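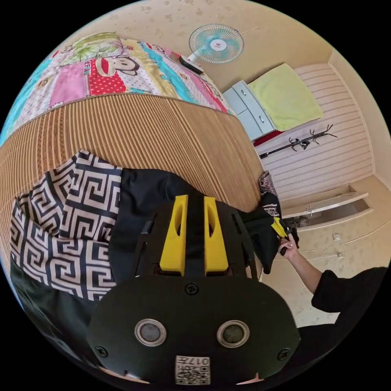 Lorkmont Garment Steamer 308
Upright steamer for home and small shops

The Lorkmont 308 is an upright steamer for clothes, curtains and other textiles which are difficult to iron on a board. It is made for people who steam several pieces one after another and do not want to fill a small tank every few minutes. The 308 replaces our older upright model, and the hose and the brush from the older model fit it without an adapter.

How it works
You fill the tank with tap water, put it on the base and turn the knob to the first position. When the lamp on the base changes from red to green, the steam is ready. The steam comes up through the hose to the head, and you move the head slowly down the fabric with one hand while the other hand holds the hem straight. Please keep the hose hanging in a soft curve. If it lies in a deep loop, water collects in the bottom of the loop and you will hear a bubbling sound. Lift the head high for a moment and the water runs back to the base.

Which fabrics
Cotton and linen need the higher setting, and it helps to steam them from the inside first. Wool likes steam very much – hold the head a little away from the cloth and let the fibers rise by themselves. For velvet, always work from the back side. Silk and viscose should be done on the low setting with the cloth cover on the head, so that drops do not leave marks. We do not recommend the steamer for waxed jackets, suede or anything with glued decorations.

Black clothes deserve a few words, as many customers write to us about them. A hot iron can leave a shine on black trousers and school uniforms, mostly on the seams and pockets. Steam does not press the fibers flat, so the shine does not come. Dust and lint are more visible on black, and for this we include the Juvow brush, which clips on the head and is used in one direction only, from the collar down.

What is in the box
Base with wheels
Water tank
Steam head with hose
Telescopic pole in 2 parts
Folding hanger with trouser clips
Juvow fabric brush
Cloth cover for the head
Instructions in English and Finnish

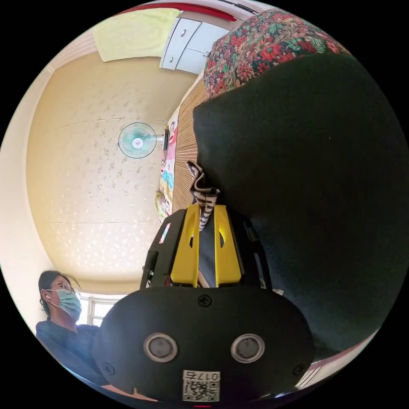
Can I use distilled water in the tank?
Normal tap water is best in most homes. If your water is very hard, mix it half and half with distilled water and descale the steamer more often.

Care
Empty the tank after every use and leave the cap open until the inside is dry. Descale every 30 fillings with the Komach descaling powder or with another citric acid product. Do not use vinegar – the smell stays in the hose for a long time and goes into the clothes. The cloth cover can be washed by hand. Before you put the steamer away, let it cool with the pole standing up.

Spare parts
Hoses, tank caps and brushes are kept in stock and are sent within 5 working days. The pole clamp is made for us by Sjöberg and it was changed in April to a wider type. If you order a new clamp for an older pole, please measure the pole first and write the size in the order comments.

Warranty
The warranty is 2 years from the day of purchase. It covers the heater, the pump and the base. It does not cover lime damage, and the brush and the cloth cover are considered wearing parts. Keep the receipt, also a photo of it is accepted.

Questions about the product or spare parts: write to Lauri Kiiskinen in customer service through the contact form. Please mention the model number and where you bought the steamer.

Page updated 18 Jul 2025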